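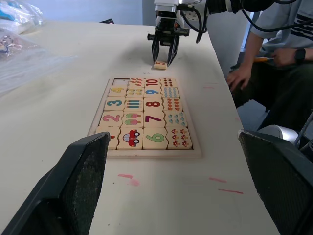

Board 292, top-left slot open, the 5 tile out.

Saturday, Petville workroom. Entry by M. Steyn for the learning materials section; to be read by B. Venter and N. Mathebula before the next issue to Litadcombe.

Job 2134. Item 292, number-matching board, wooden tray with rim, square tiles. Returned from the Litadcombe loan with a note from the borrower that the low numerals "stick and then jump out". The item was entered as complete on return and that entry stands.

Procedure as for the other boards in the Dlamini batch. The numerals 1 to 5 were to be taken out, laid on the table beside the tray and put back singly. The numerals 6 to 10 and all the picture tiles were to stay in place unless a fault was found among the low numerals that could be traced to a neighbour. The method was agreed with Mr Venter in September and I have kept to it, although I remain of the opinion that the picture tiles deserve the same treatment.

Notes on the fit. The 5 is the tightest of the low numerals. It enters square but resists if one corner is presented first, and the opposite corner then rides up on the rim. The 4 and the 3 drop in without pressure. The 2 is acceptable. The 1 has slightly more play than the others, which would account for the second half of the borrower's complaint; it does not account for the first. No sanding was carried out. Past experience with item 28 was that a tile eased by hand at Petville became a loose tile by the time it reached a second borrower, and Mrs Ngcobo has asked that nothing be taken off an edge until the tray has rested in the workroom for a full week.

Condition of the tray. The bottom of the slot is a little scuffed. The rim is sound at all four corners to the touch. The tray does not rock when pressed at the corners.

Condition of the print. The numerals are easily read. The colours are used without any system that I can find: the 6 is green, the 9 is blue, the 5 is orange. Ms Mathebula has asked more than once whether the colour of a numeral ought to agree with the colour of its picture tile, so that a child might pair by colour before pairing by number. On this board the 6 is green and the mushrooms are red, so pairing by colour would mislead. I suggest a line to that effect on the loan card.

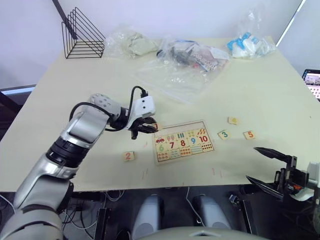 The order in which the tiles are put back also needs to be settled. The present card says only "replace numbers". Mr Umali's group at Litadcombe starts with the 1, next to the car, and works upwards, and he reports that the children then count aloud without being asked to. The Dlamini group starts with whichever tile is nearest to hand. Both are reasonable, but reports from the two groups cannot be compared if the card allows either. My preference is for the Litadcombe order, with the tiles set down face up and apart from one another. Stacked tiles were tried on an earlier board and the lower ones were simply forgotten.

A small point on wording. The card describes the tile for 2 as "lollies" and the storage list describes it as "ice creams". Borrowers have written in to ask whether a tile is missing. "Ices" should be used in both places. The card should also say "carrots" where it now says "vegetables".

Outstanding:
Tray to rest for one week on the flat shelf, tiles in, nothing on top.
5 to be tried again after that, same slot, square entry and corner entry.
Play on the 1 to be compared with the 1 from item 28, if that board is back from Dlamini.
Loan card to be reworded (N. Mathebula).
Pruris to be asked whether single numeral tiles are still supplied, order reference 3673. Mr Venter has the correspondence.

Item 292 is not to be issued in the meantime. The shelf label has been turned over accordingly.

M.S.

Added later, same day, 16.10. Mrs Ngcobo has read the above and agrees to the Litadcombe order for all boards of this type. She does not agree to "ices" and would prefer "ice lollies". Left open until Ms Mathebula has been consulted.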